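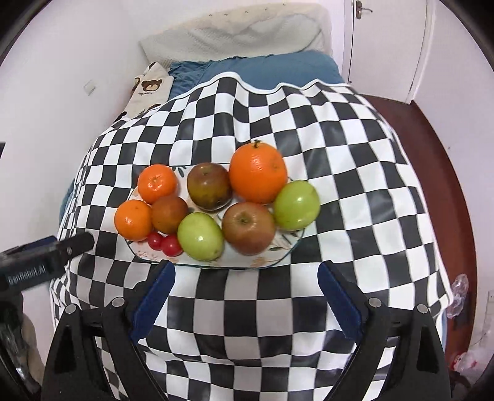
2 min read

Tudine Song Archive

Tudine is a small collection of recordings from the music group Assefa. It contains 104 songs, all played live, with the lyrics typed in a separate text file for each song. The recordings were made by Obsa Tefera and the lyrics were checked by Mekdes Tekleab.

What is in the folders

audio: one WAV file per song. The file name begins with the song number.
lyrics: the original words and, where we have it, an English translation. 13 songs have no translation yet.
notes.csv: song number, title, singer, instruments, tuning.

The tuning column uses the names which the players use themselves. The same name can be spelt in two ways, so please search for both.
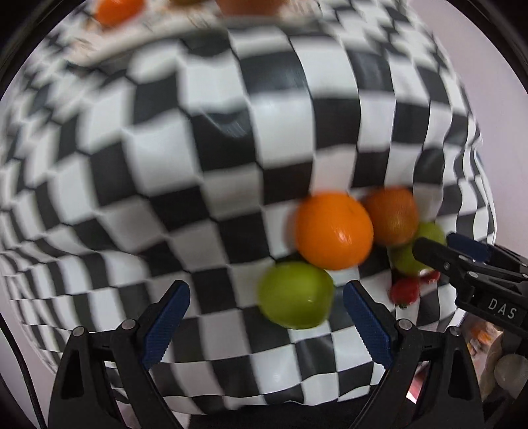 Last updated: 11 Aug 2019

Known problems

Songs 2 and 13 have a low hum from the amplifier. In February we replaced the lyrics of song 104, because the second verse belonged to another song. If you downloaded the archive before that, please take the new file.

Use

You may listen, copy and teach from the recordings. For concerts or for sale, please write first to Csenge Fekete. Corrections to the translations go to Svitlana Yurchenko, with the song number in the subject line.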